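Hulness Block Stacking Collection: Data Card

Release 3

Summary

The Hulness collection documents a short tabletop task: colored wooden blocks are brought to a marked square and stacked. The release contains 45 sequences for general use and 54 single views set aside for checking labels. It was prepared by the Vimier documentation group for people who study the arrangement of small objects, in particular the relations "on," "inside," and "next to." The target order is red at the bottom, yellow on red, and green on top.

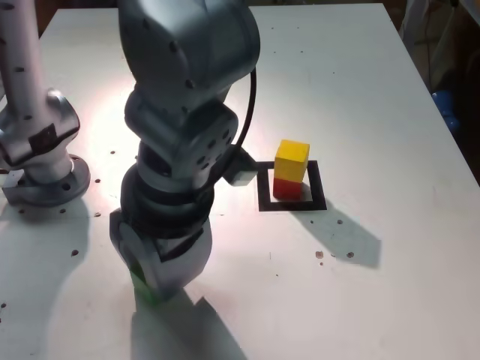

Kyriaki Athanasiadis

The collection replaces release 2, which used the same task but did not record partial stacks as a separate state. Users who trained or tested against release 2 should not combine the two sets of labels. A partial stack is now any arrangement in which red and yellow are in the order given above and green has not been added. The view of red inside the square with yellow resting on it is the standard reference for this state.

Materials

Blocks: one red, one yellow, one green
Work surface: white tabletop
Target: square with a thick black border and a white center
Order of stacking: red, yellow, green

Block color is recorded by name only. No color values are provided, as the light on the tabletop varies from one part of the surface to another and the same block may appear paler on its top than on its front. Users who need exact color should take their own measurements from the files.

Starting layouts

A starting layout is valid when all the blocks are on the tabletop and none touches the target. The blocks may be placed at any distance from one another. Layouts are grouped by the position of the red block, which is the first to be moved. A layout with red below the square, yellow above it, and green well off to the left belongs to group 2. 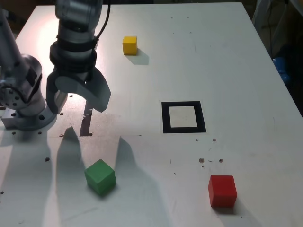

Labels

Each view carries one state label and one location label per block. The state labels are as follows.

Apart: no block rests on another block.
Held: at least one block is off the tabletop and is not resting on another block.
Partial: yellow rests on red, and green is elsewhere.
Complete: green rests on yellow, and yellow rests on red.

Location labels are "inside," "on border," and "outside," and refer to the black square. A block in a stack takes the location of the block at the bottom. When more than one state could apply, "held" takes priority over "apart" and "partial."

Labels were assigned by Shaimaa Shawky and Junpei Hosoda, working separately. Where they differed, Salma Hegazy made the final decision, and the original pair of labels was kept in the notes column so that users can apply a different rule if they wish.

Visibility
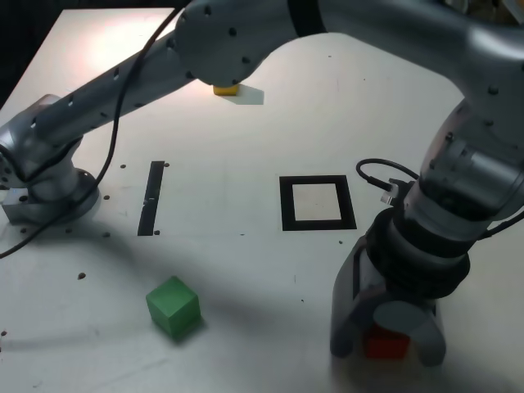

Visibility is scored apart from location and has three values: full, part, and none. The score describes how much of a block can be seen from the given angle and does not describe where the block is. A block scored "part" must still receive a location label when its position on the tabletop can be judged. The yellow block tucked under the rounded joint is scored in this way, with its front face and a little of its top being enough to place it. Blocks scored "none" receive no location label, and the field is left blank. A blank field should not be read as "outside."

Contact and shadows

Contact between blocks was the most frequent source of disagreement during labeling, and the written rule was revised in April after a review by Chaimae Mahrous. 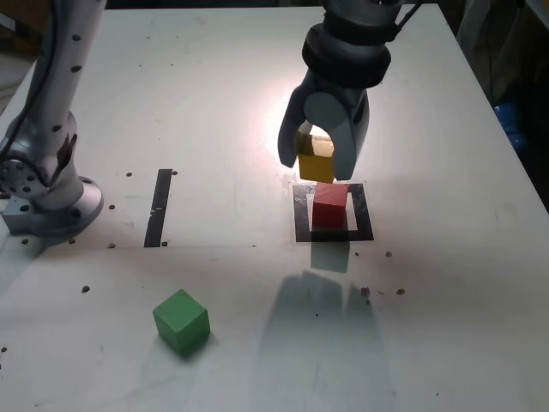

The revised rule asks whether the upper block is supported by the lower one. Closeness alone is not enough. With the yellow block between the two fingers and the red one almost touching it from below, the correct label is "held," and red is recorded as "inside." Shadows are not to be used as evidence of contact. The wide, blurred shadow across the lower part of the tabletop has no clear edge to measure from, and the smaller one below the square belongs to the red block alone.

Known limits

The order of stacking is the same throughout, so the collection is not suited to the study of how an order is chosen. Block sizes are not recorded. Apparent size changes with distance and should not be compared between views.

Files

The label table is supplied as plain text, with one row per view. Column names match those used in the Ojala collection, except for the notes column, which Ojala does not have. A conversion table for the Forkov format is included in the same folder.

Corrections

Requests for correction should give the row number, the present label, and the label proposed. Accepted changes are listed in the change log and take effect with the next release.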